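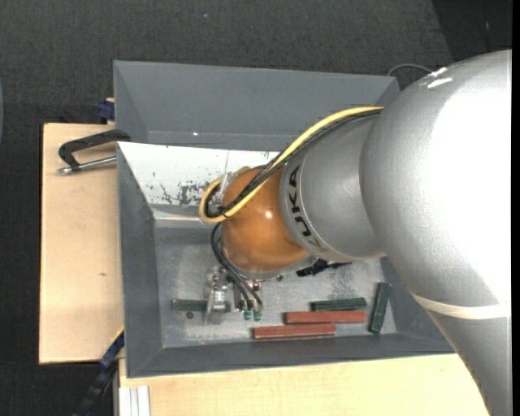
Grey bins, and what goes in them

The shelving in the back store holds 28 bins. I have now been through 22 of them, and the method has changed enough since my last post that it is worth writing down again.

The first change is the size. I had been using the tall Hillard boxes, which stack well and hide everything. Anything under a hand's length sank to the bottom and stayed there. The replacements are shallower, grey, with sloping sides. You lose some volume to the slope - more than I expected when I filled one with water to check - but small parts slide to the middle of the floor where fingers can get at them.

Scratches in the floor of a bin do not matter. I mention it after wasting an evening with a scouring pad and a tin of polish on one that came out looking much the same. Grit does matter. It gets into threads and under seals, so each bin is tipped out, brushed, wiped with a damp cloth and left upside down overnight before anything goes back in.

Sorting is by what the part joins to. I tried sorting by material first, and ended up with brass elbows from the garden tap next to brass hinges. Now all the hose fittings live together, whatever they are made of, with the matching washers in a bag in the same bin. Cable ties get their own bin. So do wall plugs, of which I own 301. I do not intend to buy any more.

Labels: white card, pencil, clear tape over the top. Printed labels looked better for a month and then curled. The card goes on the short side, low down, so it can be read with the bin still on the shelf. I write the contents and the shelf number and leave it at that. The old labels had dates on them and I never once used the dates.

Fill level is two thirds. Above that, things ride up the slope and drop over the back when the bin is pulled forward. I recovered 63 screws from behind the bottom shelf in June, nearly all of them from one overfilled bin of Geraghty decking screws.

Six bins remain. Four are electrical and will be slow, as every lead has to be tested before it earns a place. One is plumbing odds and ends. The last is marked "Lirnus, spare" in my own handwriting and contains eleven plastic feet, a bracket and an Allen key. I sold the Lirnus desk when I moved here. The feet fit the shelving, so they are staying.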